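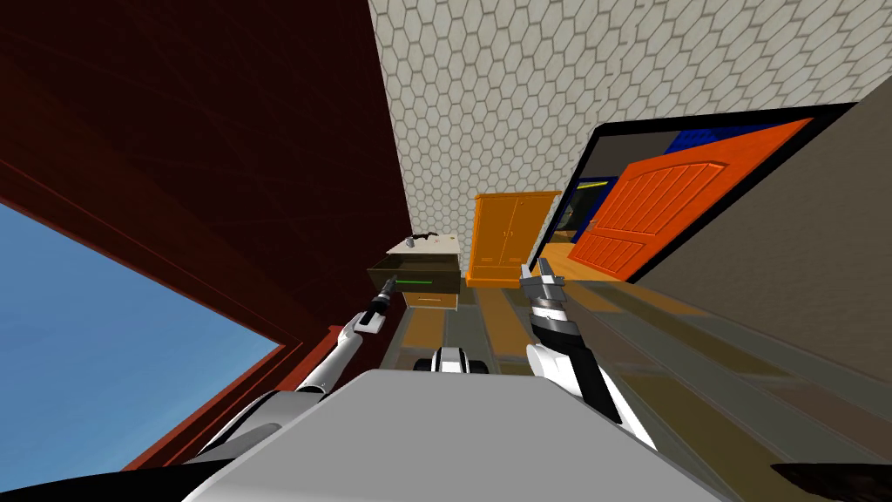 Sorncombe will not stock the Cloltari watch until Priline answers basic questions

FOR IMMEDIATE RELEASE
7/4/21

Sorncombe, the independent seller and repairer of watches, phones and tablets, will not be taking orders for the Cloltari smartwatch when it goes on sale. Priline, the maker, says the watch runs for 19 days on one charge, and that its battery will still be in good shape after 800 charges. We have asked how those figures were reached and have not had an answer we could pass on to a customer.

We would like to sell this watch. It is light, the strap comes off without a tool, and the screen can be read in sunlight. Priline lent us a sample and we had no trouble with it as a plain watch. Our doubts start with the box, which makes promises that the booklet inside quietly takes back.

What the battery claim says

The front of the box gives the 19 days in large type. The booklet says the figure applies to "typical use", and a note further on explains what Priline takes that to mean: heart rate readings off, the screen set to wake only at the press of a button, and no messages passed from the phone. A buyer who wants none of those things could get a perfectly good watch for a lot less money.

We asked Priline for a second figure with the main features switched on. The reply said that battery life varies from person to person. We accept that it does. Makers of rival watches have the same problem and many of them print two figures anyway.

The claim of 800 charges is harder to judge. We asked what "good shape" means, how much of the original battery life would be left, and whether the test was done on whole watches or on bare cells in a laboratory. Priline told us the work was carried out "to internal standards". It did not say what they were. A watch worn on a warm wrist and charged beside the bed has a different life from a cell on a bench, and we mend enough of the first sort to be wary of results from the second.

The app

Almost everything the Cloltari does beyond telling the time goes through Ngau, Priline's phone app. Setting an alarm needs Ngau. So does changing the watch face, reading back a week of sleep records, or correcting the clock after a flight. The app needs an account, and the account needs a working connection to Priline's own servers.

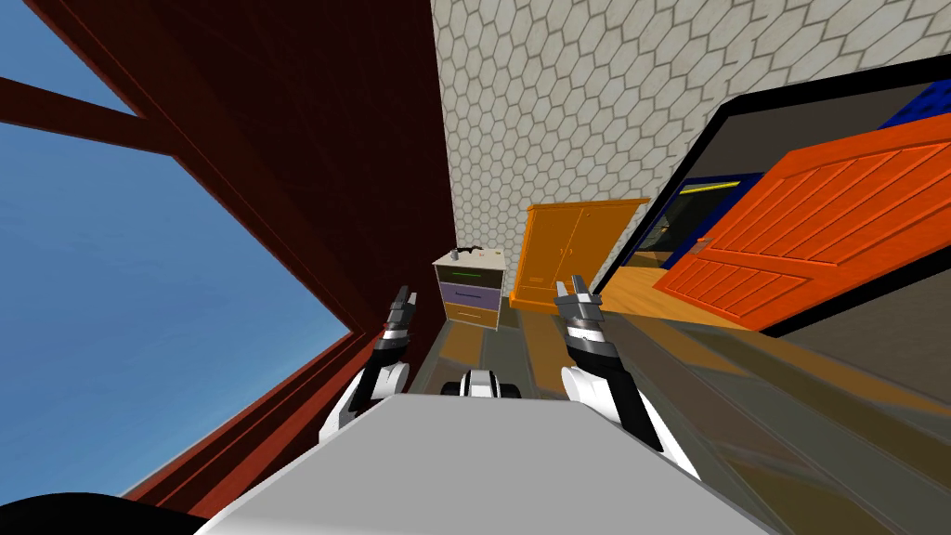 That leaves the buyer relying on Priline to keep those servers going, and the company has given no date up to which it will do so. Our question on this point was put in writing, and the answer was that Priline is "committed to the Ngau platform for the long term". We have read that sentence, or one very like it, from several firms whose products are now in our spares drawers. Good intentions are welcome. We would sooner have a date on the box.

There is also the matter of getting your own records out. Ngau can make a picture of a chart to share with friends. It cannot, in the version we were given, save the numbers behind the chart to an ordinary file. Priline says this is "on the roadmap" for July. We will look again when it arrives, and customers who care about keeping their records may want to hold off until then as well.

Repairs

Sorncombe earns part of its living from repairs, so readers can make allowance for that when they weigh up what follows. The back of the Cloltari is glued. Priline does not sell the battery, the seal or the back plate to independent shops, and its own service is a swap for a reconditioned watch at a flat fee of £200. The fee is the same for a tired battery as for a smashed screen.

We do not understand how a company can be so sure of its battery and so unwilling to let anyone fit a new one. If the claim of 800 charges is sound, very few batteries would be needed and selling them would cost Priline next to nothing.

The watch is described as "built to last" in the advertising. Its guarantee on the battery is six months.

A spokesperson for Sorncombe said: "People come to our counter and ask whether a thing is worth the money. With this one we can't tell them. It might be very good. All we have to go on is what's printed on the box, and the people who printed it won't show us the workings."

What would change our minds

We have written to Priline and asked it to do the following:

- Print a battery figure with the heart rate sensor and messages turned on.
- Say how the charging test was done and what counted as a pass.
- Give a date up to which Ngau accounts will work, and say what the watch can do after that.
- Let people save their records to a plain file.
- Sell the battery and seal to any repair shop that asks.

Doing some of these would be enough for us to think again, and the first could be done with a sticker. Priline has acknowledged the letter. It has also offered us a larger discount on a first order, which we have turned down for now.

Customers who have already asked us to put a Cloltari aside will be contacted and any deposit paid back in full. Anyone who buys the watch elsewhere is welcome to bring it in for advice, though we cannot open it without breaking the seal and, according to the booklet, ending the guarantee. We suggest keeping the box, the receipt and a copy of the advertisement.

Notes to editors

Sorncombe sells and repairs new and used personal electronics. It has no financial interest in any maker of smartwatches. It does sell watches that compete with the Cloltari.

The sample watch was lent by Priline and has been sent back. Battery life was not measured as part of the trial, as the loan was too short for a fair test. Priline's replies are quoted as they were received.

Requests for copies of the letter to Priline should be sent to the Sorncombe press office.

ENDS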